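Print this page | E-mail this page
6 shares | 3 comments

Student Project Report: Handling of Soft Household Textiles
Submitted by Renata Walczak and Bogdan Górecki
Supervisor: Genowefa Domański
Wednesday, January 15, 2020

1. Purpose

The Mikidon project was set up to find out whether a two-fingered gripper could be taught to pick up and fold a towel placed at random on a padded mat. Earlier groups in the department had worked only with rigid blocks. The present group was asked to extend that work to cloth.

2. Method

The arm was guided by hand through each attempt, and the view from the wrist camera was stored together with the finger positions. Attempts were recorded in sessions by three students, with Zuzanna Wysocka joining the authors from December. In total, 2564 attempts were kept. Those in which the cables had caught on the arm were removed before training.

The towel was dropped from above at the start of each attempt and was not straightened.

3. Results

The trained controller obtained a hold on the towel in 68 per cent of the test attempts. Failures fell mainly into two groups: the fingers closed above the cloth, or they gathered two layers and the fold could not be started. Complete folds were less frequent and are reported separately in the appendix.

4. Further work

The group recommends that the closing height be set from the first contact with the cloth.

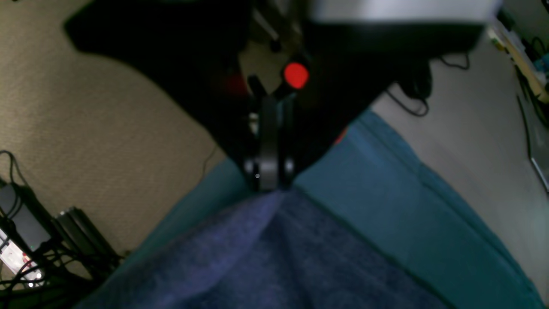 It is further recommended that the next group use towels of more than one thickness, and that the test attempts be supervised by a student who took no part in the recording. The recordings have been passed to Dariusz Rutkowska for storage.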